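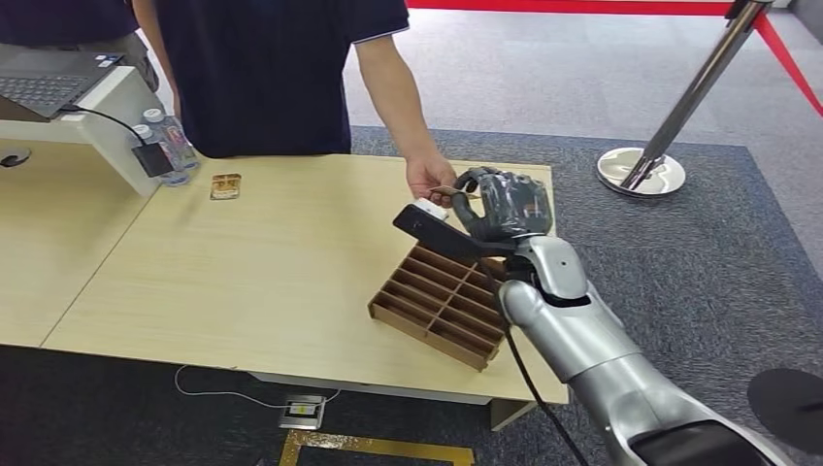
How many demonstrations does a card handover need before the policy is worth testing?

For our setup, 20 gets you a policy that moves in the right direction and closes its fingers at a bad time. We stopped collecting at 784, and the last few hundred mostly helped with people who hold the card at an odd angle.

I have been keeping notes on Prilunora, our handover project, since March. This post covers the demonstration side only. Training is Ferdinand Haslinger's department and he can write his own post.

Two ways of showing it

We tried hand guiding first. You put the arm in a compliant mode, take hold of the forearm and walk it through the motion. The arm trajectories come out smooth. The fingers are the problem. A card is thin, the pinch needs thumb and fingers to arrive together, and you can't pose a multi-fingered hand while also pushing the arm along. Your own hands also end up in most of the camera images, and they won't be there at run time.

Remote control fixed both. The operator wears a glove for the fingers and moves a tracked handle for the wrist. The cost is feel. With no force feedback, new operators squeeze too hard and hold on too long, so the person on the other side has to tug. We logged a tug as a failed episode and threw it out. I now think we should have kept those with a label.

What goes into an episode

Joint positions, finger commands, wrist camera, head camera, and one button press from the operator at the moment of release. The button is the most useful signal we record. Contact estimates from motor current were noisy at card-level forces, and Ferdinand's segmentation script (Reisinger, in the repo) now keys off the button alone.

Latency matters more than I expected. Operators compensated for a delay of up to six frames without noticing, and the compensation went straight into the data as early finger closing. Timestamp the command and the measured position separately.

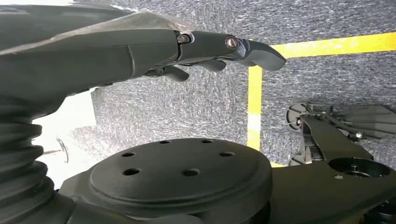 Still open

Wrist camera exposure. Auto exposure drifts when the arm swings toward a bright area, and locking it loses the fingers in shadow. I have four settings left to compare.

Operator style. Two people can both succeed and teach different approach paths, and the policy averages them into a hesitant one. Next round uses a single operator per direction of handover.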